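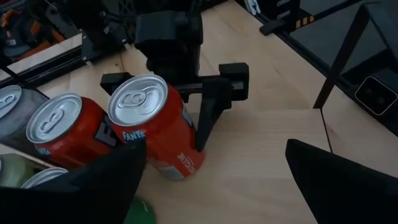 A red Fanta can with its pull tab on top.

Why are fizzy drinks fizzy?

The bubbles are a gas called carbon dioxide. You breathe it out all day long. At the drinks factory, the gas is pushed into cold, flavoured water under pressure. Cold water holds more gas than warm water. The can is then sealed so the gas cannot get away. 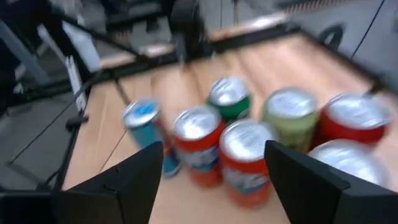
Photo: Brovlow Picture Library

When you pull the tab, the pressure drops and you hear a hiss. Gas starts to leave the drink as bubbles. They form on tiny scratches and specks, then float up and pop.

Shaking a can spreads little bubbles all through the drink. Open it straight away and they grow quickly — and push the drink out with them. 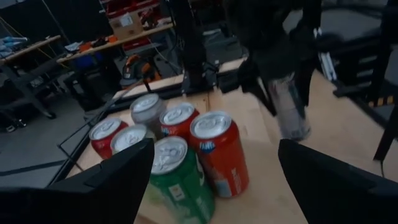 Aguiar

Try it yourself

Pour the same fizzy drink into 2 glasses. Put one in the fridge and leave the other in a warm room. Wait 10 minutes, then look at both. Which has more bubbles rising?

Words to know
Pressure: how hard something pushes.
Dissolve: to mix into a liquid completely.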